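Guest bedroom safety checklist, with my comments
Prorngate Holiday Lets, owner's notes, revised July

Some of you asked for the longer version of the list I go through before the summer bookings start, so I have typed up all my scribbles alongside it. Do make a pot of tea first, I do go on a bit!

1. Smoke alarm
Checked: passed
Comment: Pressed the button and held it until it sounded, then went and stood in the far bedroom with the door shut and had Darcy Pryor press it again. I could hear it perfectly well, though I'd still like a second one on the landing.

2. Bedding and soft furnishings
Checked: passed
Comment: The quilt cover is a cheerful thing with zigzags and big grey capitals along one of its bands, and I'm very fond of it. Look over the seams and any fastenings, and keep all of it well clear of the heater.
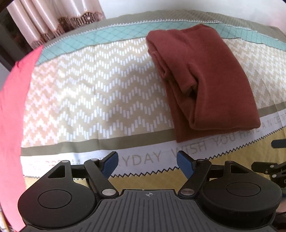
How often should the bedside lamps be looked at?
At every changeover, even a quick one. Run your eye along the whole flex, check the plug for scorch marks, and make sure the bulb is no stronger than the figure on the shade.

3. Electric heater
Checked: passed, with a note
Comment: The Zeter heater is a good steady little thing but it does like to creep towards the bed when people hoover. I've put a strip of tape on the skirting to show where it lives. Nothing within a metre of it, please, and never run it from an extension lead.

4. Window restrictors
Checked: one failed
Comment: The left-hand window opened a good deal further than it ought to (I had my whole arm out, and most of a shoulder). New restrictor ordered, £8 with the screws, and the room stays off the calendar until it's fitted and I've had a proper tug at it.

5. Blind cords
Checked: passed
Comment: Cleat is tight to the wall and high enough up. I wound the cord round it twice and wrote "please wind me up" on a little card, which I hope comes across as friendly. 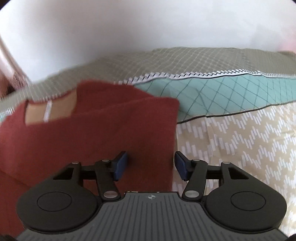 Marama Harawira wrote back on this one to say that she'd given up on cords altogether after a family with twins came to stay, and that the spring-loaded blinds in her two back rooms have never given her a moment's worry. She does warn that they need measuring twice, as hers came up short the first time.

6. Carbon monoxide alarm
Checked: passed
Comment: Ours is a Domemex and the date is printed on the back, so you do have to unhook it to read it. Write the date on your sheet while you're up there and you won't need the steps again next time.

7. Spare blankets and throws
Checked: passed
Comment: One folded, fleecy thing in a brownish red, looked over for loose threads along the hem. Keep spares on a shelf and well away from the hot water tank.
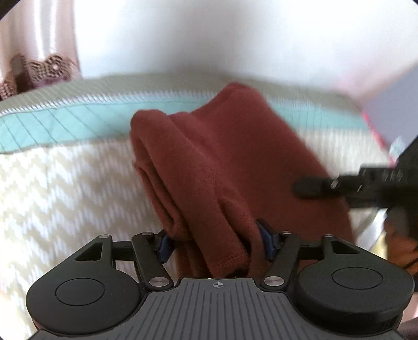
Where should the fire instructions go?
On the inside of the bedroom door, at eye level, with the way out drawn as a simple line. Leave a second copy in the welcome folder for anyone who reads in bed.

8. Bed frame and slats
Checked: passed after repair
Comment: Two slats had slipped out of their holders, so in they went again. I tightened all 4 corner bolts as well and then sat down hard on each side in turn, a very undignified test but a good one.
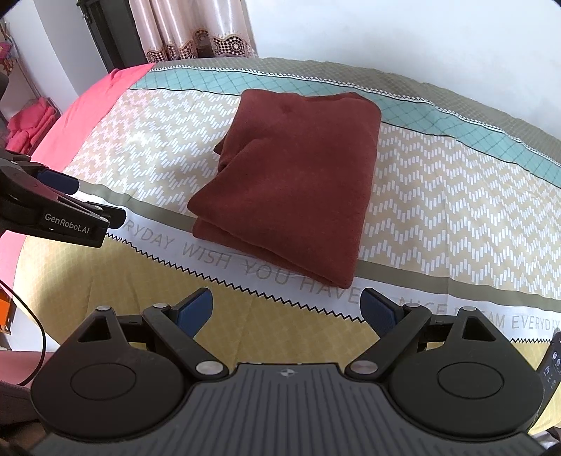 While you're down at that level, have a look at the rug. Ours had started to curl at the corner nearest the door, just where a sleepy guest would catch a toe on the way to the bathroom, and a bit of gripper tape underneath has settled it nicely. I do the same walk myself with the main light off, slippers on, and anything I bump into gets moved.

Still to do: restrictor on the left-hand window, second smoke alarm for the landing, new bulb for the stairs. Sheet to go back to Ok-hee Yoon by Monday, please, signed at the bottom.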